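Last updated: 2025-10-24

From: Mandla Mahlangu
To: Arnia refurb list
Subject: Re: The bench cell and what it means for us

Chiharu Hamada wrote:

> Quick summary for people who missed the meeting. The Cemlow trial
> on the teardown bench goes ahead until January. The arms take
> over the CPU and memory work on the desktop towers. Staff move to
> "supervision and exceptions". No change to hours. Management's
> target is up to 3,000 units by the end of the trial, and they see
> it as a chance for everybody to upskill.

Thanks Chiharu, good summary. I have a few grumbles before it all gets treated as settled.

We did 1,703 towers by hand last year with five people on the bench, and Ayane could tell from the feel of a retention lever whether the socket was going to give trouble. Where does that go under "exceptions"? If the arm stops on a tower, one of us walks over, clears it and walks back. I did two shifts of that last week and it's a tiring way to spend a day – you're never working and never off.

I also don't buy "upskill". Masanobu asked what the training was and was sent a PDF from Konstantinidis on how to press reset and who to phone. If there's a proper course in how these things are programmed, put my name down. I'd go gladly.

The job being automated is the small careful bit. Somebody still has to cart the towers in, get the side off and lay each one flat on the table, and put the chip and the memory stick where the arm expects to find them.

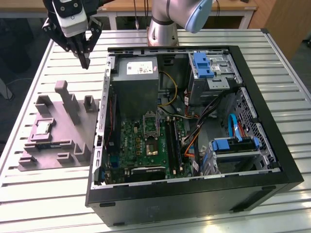

The carting was always the part that wrecked people's backs, and it hasn't moved an inch. If Cemlow wanted to win me over they could have started there.

Kanako, you were going to ask whether the pay grade stays the same once "technician" comes off the roster and "cell attendant" goes on. Did you get an answer in writing? I'd like to see it before I agree to the new title, and I'd suggest others hold off signing too.

Mandla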